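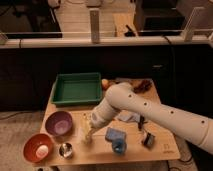

Moving out of the Maddocks Street apartment at the end of the month, so I'm doing the kitchen stuff a little at a time. Today was the odds and ends, the things that don't belong to any set. My method is to put a batch on the table, leave it there for a day and see what I reach for. The purple bowl and the reddish-orange one both stay. The green tray is going to hold small things in the new place, probably on the counter by the door.

Rule for bowls: if I ate out of it in November, it comes with me. That cleared most of a shelf. The rest went in a box for the thrift store on Grornine Road.

Glass bottles are harder. I keep them because they look useful and then I never fill them. The clear one gets a spot in the new kitchen for oil. The others went to recycling this morning.

Someone asked what I'm packing in. Ivdale boxes, the small size. I paid $30 for a bundle and I still have plenty left. The big ones get too heavy once you put dishes in them.

Sponges: I'm taking the light blue one because it still has some life in it. Old dishcloths are being used as padding between plates, then they become rags.

Small metal cup is staying out until the last day. I use it for measuring rice and I don't want to dig through a box for it.

New place has 9 feet of counter. Current place has less than half of that, so the tray can stay out all the time. Cabinets are smaller though. I measured them twice.

Storage unit at Rumivus is $198 for the season. I looked at it and decided no. If it needs a storage unit I probably don't need it.

Fruit doesn't get packed. I'm eating what's here and not buying more until after the move. One small orange thing left from the last bag.

To the person asking about labels: I write the room and one item on the side of the box, never the top. "Kitchen, bowls." Tops get covered as soon as you stack them.

Next up is the drawer under the stove. It sticks, and I haven't seen the back of it in a long time. Baking pans, I think. Will post what's in there tomorrow.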